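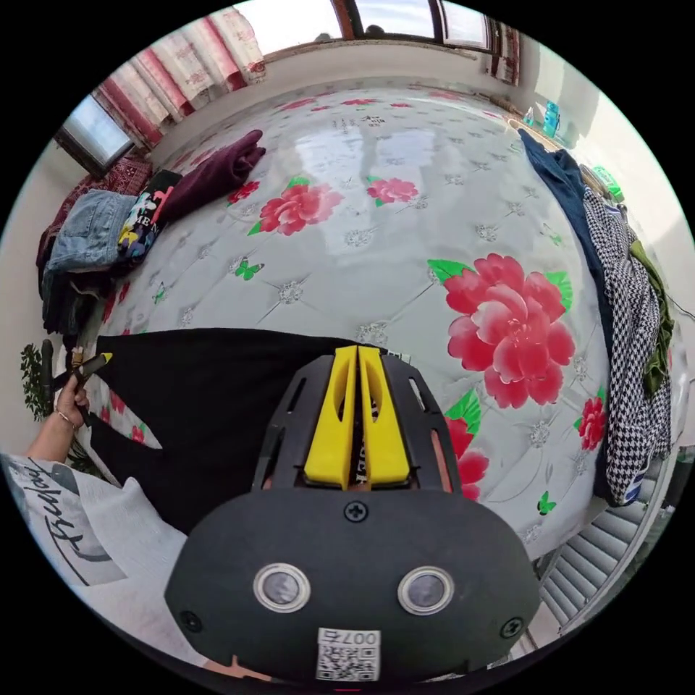
Section 4. Folding and Sorting Clothes on a Bed

Read this section before you teach the Prakerine a laundry chore. It covers what the system can do without help today, what it can do with a person close by, and what still has to be done by hand.

4.1 What to expect

Folding is harder for a machine than it looks. A plate keeps its shape when it is picked up. A T-shirt does not, and it lands differently each time it is put down. With software release 30, the system folds plain T-shirts and hand towels well enough for daily use. Pants come out usable but uneven. Dresses, fitted sheets, and anything with straps should be left to a person.

In our July house trials, the system was given 378 single garments to fold. It finished 137 of them with no help. Most of the others needed one correction, usually a sleeve that had folded under.

Note: These results are for single garments laid flat. Taking one garment out of a mixed heap is a separate skill and is still marked as a trial feature in the menu.

4.2 Preparing the bed

1. Make the bed and pull the cover tight. Deep quilting and raised trim can be mistaken for the edge of a garment. If you have a plain sheet, spread it over the cover.
2. Open the curtains or turn on the ceiling light. Avoid a single lamp at one side.
3. Clear a space in the middle of the bed at least as wide as your largest shirt with the sleeves out.
4. Put finished clothes along one side and clothes still to be folded along the other. Do not let either pile hang over the edge.
5. Move bottles and plants off any ledge within reach of the bed.

Caution: Check pockets before you start. Coins and keys can jam between the fingers.

4.3 Recording a fold with the hand tool

The system learns your way of folding from examples that you record yourself.

1. Charge the hand tool fully and wipe both fingers with a dry cloth.
2. Lay one garment flat in the cleared space.
3. Press Start and wait for the tone.
4. Pinch the garment near a corner or seam, lift it slightly, and carry it across. Move at half your normal speed.
5. Let go completely before you reach for the next corner.
6. When the fold is done, move the tool back and press Stop.
7. Repeat with the same garment, starting from a different position each time.

Thirty recordings per type of garment is the minimum. More help, up to a point. Past 2000 we saw no further gain on T-shirts.

Note: Dark clothes are the weak spot. On black or navy cloth the system often cannot find the hem – record extra examples of these in daylight.

Caution: Keep loose sleeves and jewelry away from the fingers while they are closing.

4.4 First run

1. Select Chores, then Folding, then Supervised.
2. Place one T-shirt in the cleared space and stand where you can reach the stop button.
3. Press Run. A single fold takes several minutes.
4. If the system stops and shows "Edge not found," flatten the garment by hand and press Resume.
5. If the same message comes up three times on one garment, fold that one yourself and go on to the next.

Do not use Unsupervised mode for folding in this release. It is available for towels only, and only after ten supervised runs with no stops.

4.5 Jobs still done by hand

Turning clothes right side out
Buttoning and zipping
Matching socks
Hanging clothes on hangers
Deciding what needs ironing

Sock matching is being tested and may be added to a later release. For errors not listed in this section, see Section 9.

Section text revised September 30, 2025, by Sarahí Ponce.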